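Fatulo gripper trials

From the Kurian bench wiki. Stub, needs cleanup.

The Fatulo gripper trials are a series of side-by-side tests of robot end effectors run at the Nastovham workshop. Started in February 2019, first log entry 2019-02-22. Main question: does a plain two-finger gripper beat a humanoid-style hand on small tabletop jobs, or is it the other way round. Still argued over.

Background

Nastovham had been using suction cups for most of its packing work. Fine for flat lids, bad for anything with a hole in it. The Fatulo was brought in as a cheap parallel gripper, two fingers, swappable tips. The Donow hand came later, same budget line, much more wiring. Both run off the Kurian controller, which was rewritten so either one could be bolted on without touching the arm settings. Mostly works. The wrist offset still has to be typed in by hand.

Setup

Cloth-covered table, dark curtain behind to keep the head camera from picking up the rest of the room. Cloth matters more than you'd think, it drags on the fingertips and gives a little when pressed. Bare tabletop runs are logged seperately and shouldn't be mixed in.

Peg task

The one everybody quotes. A toy building-block bar, upright pegs, pull one and put it back. Short reach, little clearance, and the grip has to be square or the whole bar lifts off the table. Grippers are scored on 100 attempts per tip type. A lifted bar is a fail even if the peg comes out.

Two-finger gripper at the white peg, black peg still standing farther down the orange bar. The humanoid-style hand is open at the left side of the table. 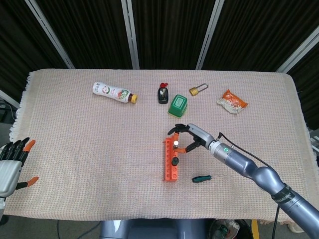 Clutter task

Mixed items near the back of the table, one pick at a time, order set by the operator. A bottle on its side, a small padlock and a crumpled snack packet are typical. Packet is the hard one for two fingers: pinch too low and it slides, pinch too high and you get air. Padlock is hard for the hand, shackle catches on the thumb.

Fingertips

4 tip types tried so far:
Hard plastic, smooth
Hard plastic, ribbed
Soft rubber, thin
Soft rubber, thick

Thick rubber holds best but blocks the camera on small pegs. Ribbed wears out, grooves gone well before 2,000 cycles. Thin rubber is the current default on the Fatulo.

Results so far

Fatulo ahead on pegs and the padlock. Donow hand ahead on bottles and anything round. Packet results are a mess, depends on who set it down. Cycle time favors the Fatulo by 2 seconds per pick, mostly becuase the hand needs to preshape before it closes.

Known problems

Cable slack at the wrist. Too little and the last joint stalls, too much and it snags on the table edge. Controller drops the force reading after a restart, re-zero before logging. Older runs may not have been re-zeroed, treat with care.

See also

Kurian controller
Donow hand
Suction cup tests (archived)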